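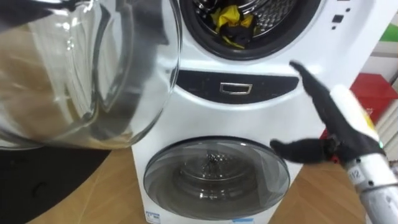 Shared laundries in apartment buildings are billed badly, and the fault lies in the unit of sale. Most buildings charge by the cycle. A cycle is a poor measure of what a machine consumes, as it takes no account of temperature, duration or mass. A small bundle of yellow and black fabric at the bottom of a steel drum costs its owner the same as a full load of towels washed hot. The tenant with the small bundle pays part of the other tenant's power bill.

I went through the laundry ledger for Brerkent, a building of 26 units, for the period ending in March. It recorded 993 paid cycles. Of these, 414 were run on the cold setting. Every one of them was charged at the same rate as a hot wash, although heating water is the largest single energy cost in a hot cycle. The cold-wash tenants were charged for heat they did not draw.

The usual defence of the flat price is simplicity. A coin slot accepts one amount, and a sign on the wall can state it. That defence held while payment was mechanical. Brerkent now takes payment through Clikero, a card system that already logs the program selected, the start time and the finish time. The data needed for a fairer tariff is being collected and then ignored.

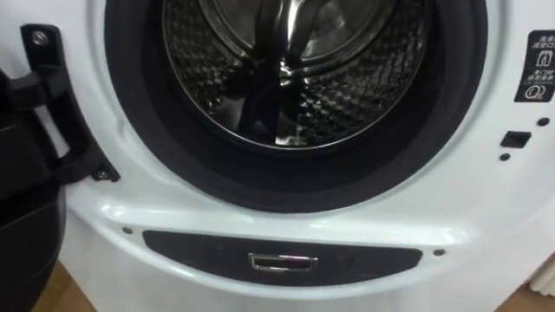
Metering each machine directly would be more precise, but I do not favour it. Submeters have to be bought, installed and read, and in a small building the cost would take years to recover. A tariff with three steps (cold, warm, hot) captures most of the difference using records already held. A surcharge for extended programs could be added later if the figures support one.

There is an objection on hygiene grounds. Some households need hot washes for work clothing or bedding, and a higher price falls on them. I accept this. The hot rate should be set at cost, with no penalty margin, and a building that wishes to subsidise it should do so openly through the common fund. At present the subsidy exists but appears in no budget.

Janjua, the larger complex next door, has used stepped prices for nearly 9 months. Its notice fits on one sheet of paper. Brerkent could adopt the same schedule at its next rate review without replacing any equipment.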